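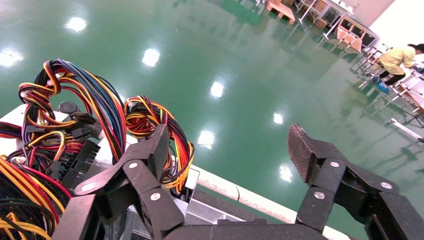

Minutes of the Bivanbridge Allotment Association, general meeting

Held 2 September 2018 in the back room at Flergate

Present: the chair, the secretary, members' representatives for the upper and lower plots, and plotholders as signed in the book. Apologies were received from the representative for the orchard strip.

1. Minutes of the March meeting

Approved with one correction. Item 6 had said that members "welcomed" the new lock on the lower gate. Several members said they had done no such thing. The word was changed to "noted."

2. Matters arising

The broken standpipe by the compost bays was reported in March as "nearly fixed." It is still nearly fixed. The chair said the part had been ordered. A member asked who from, and when, and whether anyone had seen an order slip. The chair will bring the slip to the next meeting.

The missing wheelbarrow has not come back. The secretary was asked to stop listing it among the shared tools.

3. The water proposal

Most of the meeting went on this item. The proposal, sent out beforehand, is for Drovel to put in a rainwater system with a raised tank, a filter, and a line of taps down the middle path. The price quoted is $2,232, to include the tank and fitting but not the stand.

The chair read out the main points of the Drovel leaflet. It says the system will "transform" watering on the site and cut the water bill by 60 percent. Members were asked for comments.

A lower plot member asked 60 percent of what. The leaflet does not say which year or what size of site the figure comes from. The chair thought it was a typical saving. The member said our summer had not been typical and that a tank saves nothing when there is no rain to go in it. It was pointed out that the big roof at Flergate, which would feed the tank, already drains into butts that were dry for most of the summer.

An upper plot member asked how water would get up the slope to the top plots. The leaflet says "gravity fed." The top plots are higher than the place marked for the tank. The chair said a pump could be added. Nobody present had a price for a pump, or knew where the power would come from.

There was a question about the stand. A full tank is very heavy and the ground by the roof is soft. The chair said a few concrete blocks would do. Two members who had put up greenhouses on the same ground said they would not. 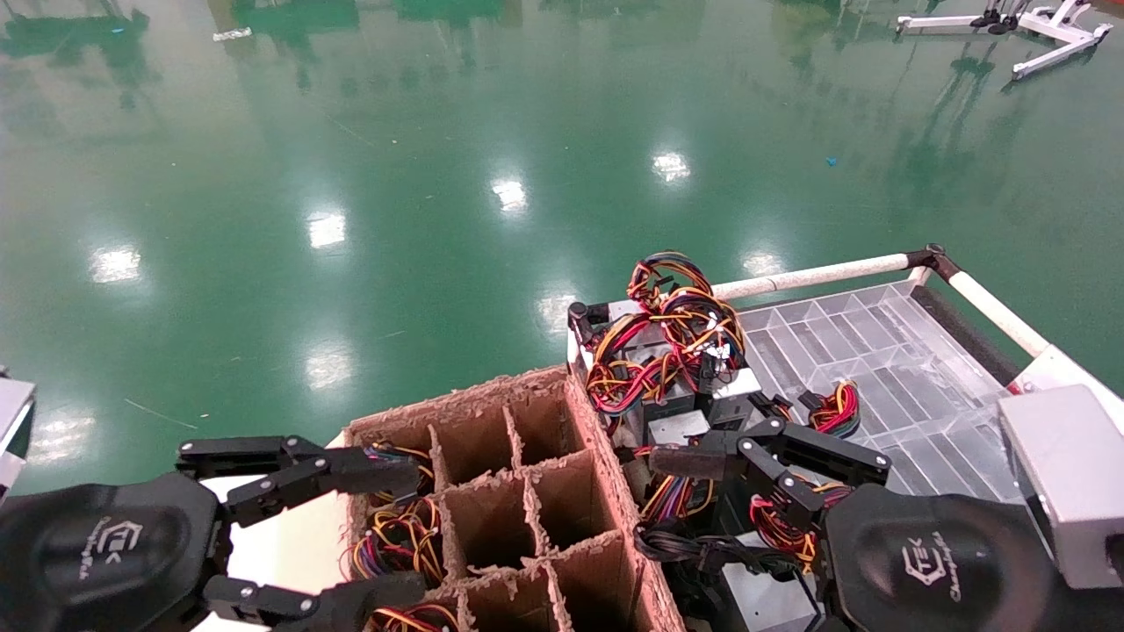

The secretary asked about the guarantee. It covers the tank for 4 years and the taps for one. It does not cover frost. A member remarked that this was a strange thing to leave out for a row of outdoor taps, and asked that the remark be written down.

A plotholder spoke in favor. She said that carrying cans from the one working standpipe was hard on older members, and that the association had talked about water for as long as she had held a plot and done very little. She did not mind whose name was on the tank. Several members agreed with this part. It was generally felt that the trouble was real and that the leaflet did not do much to answer it.

A second quote was asked for. The chair had also written to Fahmy, who put in the fence, and had a short reply offering to repair the existing pipe and add two taps on the mains. No price was given. Some members thought this would be cheaper and quicker. Others recalled that the fence had come in over the price and leaned by spring.

A motion to accept the Drovel proposal was put and not carried. A motion to put off the decision until a full price was in hand, with stand and pump, was carried. The secretary will also ask Drovel for the address of another site with the same system, so that somebody can go and ask the people who use it.

4. Rents

The chair proposed raising the yearly rent for a full plot to $30. The reason given was "rising costs." Members asked to see which costs. The insurance has gone up a little and the hire of the room has not changed. The water bill was not to hand. The proposal was held over until the accounts can be shown. Half plots were not discussed.

5. Weedkiller drift

A complaint was heard about damage to beans on the lower plots. The member complaining believes spray blew across from the path. The member who sprayed the path says there was no wind. Another member looked at the leaves and thought it might just as well be drought. No finding was made. Members are reminded that spraying on shared paths needs to be agreed with the neighboring plots first.

6. Autumn show

The show will go ahead if enough people enter. The class for the heaviest squash will again be weighed on the kitchen scale from the Flergate room. Last year's result was disputed and a member asked whether the scale had been checked. It has not. The chair will borrow a second one.

The proposal for a "most improved plot" prize was dropped after a short discussion about who would judge it and what they would compare it with.

7. Any other business

The lower gate lock sticks. See item 1.

Bonfires: the rule stands, none before dusk.

A request for a suggestion box was refused on the ground that the last one was used for slug pellets.

Actions for the secretary: letters to Drovel and Fahmy, accounts to members before the next meeting. Actions for the chair: standpipe order slip, second scale, water bill.

The date of the next meeting will be put up on the board by the gate.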